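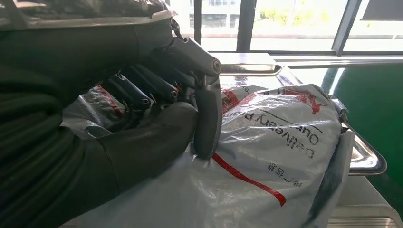

Notebook - packing bench, September

Morning, started 9:40

Went back to the white plastic delivery bags today. The paper ones from Holska are finished, and the notes on those are a few pages back. Same stainless tray as before, wiped down and dried before the first bag went on it. Left it on the window side of the room. The light there is hard on the eyes with glossy plastic, but it does show every crease, and creases are what I wanted to look at.

The batch is from Zavonthorpe, 2000 to the carton. The carton had been opened at the wrong end, so the top layer was already bent over at one corner. I put those aside for padding and took from lower down.

What I was trying to settle is how much to leave in the neck of the bag when it is filled with soft goods. Last month we were folding the end over twice and taping it. It looks tidy on the bench and then springs open on the shelf. This plastic does not hold a fold. It crinkles and stays crinkled, but a straight fold creeps back within a few minutes.

Tried it these ways, folded towels inside each time:

- End folded over once, tape across the middle. Opened at both corners.
- End folded over twice, tape across the middle. Better, still gapes on one side.
- Air pressed out first, end gathered in the hand and bunched, then taped around the bunch. Held.
- Same as the last but without pressing the air out. Held at the tape, but the bag was like a pillow and slid off the pile.

So bunched, with the air out. It is uglier and the print on the bag gets pulled out of line near the gather, but the bag stays shut. Press from the closed end toward the open end with a flat hand. If you start in the middle you trap a pocket at the bottom and have to start over.

Four of the bags had a weak side seam. Found by pulling gently before filling. I have marked them with a cross in grease pencil and put them in the bin under the bench, please do not put them back in the carton. Grease pencil takes on this plastic, the ordinary felt pen rubs off on your sleeve.

Labels: stick them on the flattest part, after the air is out. I did a few before pressing and the labels lifted along one edge when the plastic shrank back under them. The Pimentel labels are worse for this than the old roll. Would like to finish the old roll first.

Afternoon

Stacked seven on the lower shelf, all facing the same way with the gathered ends to the wall. No sliding so far. The tray is good for moving one bag at a time but the plastic skates on the steel if you tip it, so carry it level. A damp cloth under the bag stops that, though then the bag has to be dried before the label goes on. Not worth it for short trips.

Tape is getting low. One full roll and a part roll in the drawer.

Still to do:
- Same test with something that has corners, boxed items from the Karnavora order
- Find out if the narrower tape is enough for the gather
- Move the scissors hook closer to the window end

Stopped at 4.

Print this page | E-mail this page

Packing bench notebook - Contact the workshop - Back to top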